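1/ The Fultgate storage people have put out another guide to "resetting your home in 5 days." I read all of it so you don't have to. Some thoughts.

2/ Day one is buying things. Day two is also buying things. The shopping list comes to $172 before you've thrown out one dead battery or takeout menu.

3/ Most of that money goes to the Hasinus drawer system. I priced the same kind of dividers at the hardware store on Lozano and they were a fraction of it. Same shape. Worse font on the label, I guess.

4/ They say a tidy shelf "lowers household stress." By how much? Measured how? The link goes to a page that sells shelves.

5/ I tried the Astico app that comes with it back in April. You scan every cupboard and it tells you what you own. I knew what I owned. It's in the cupboard.

6/ It sent me 2 reminders a day to "check in with my pantry." Deleted it by the weekend.

7/ Someone asked what I do instead. Not much. Small stuff goes in a basket. When the basket gets full I go through it. No color coding, no tiers, no subscription.

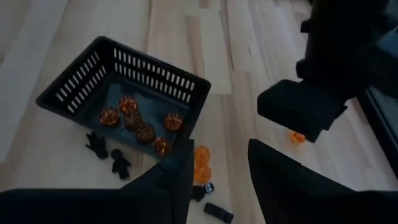
Black plastic basket, six little orange things in it, plenty of room left.

8/ And yes, some people like a labeled drawer. Fine! My sister-in-law has one for twist ties and it makes her happy. My problem is with a company telling you the mess is a personal failing and then quoting you a price.

9/ Also, "before" kitchens in these guides always have the lights off and the "after" ones have the lights on. Go look. Every single one in this PDF.

10/ Replies are already telling me the paid version is better. Is it? Has anyone here kept it going past a month? Asking for real, I'd like to see a drawer.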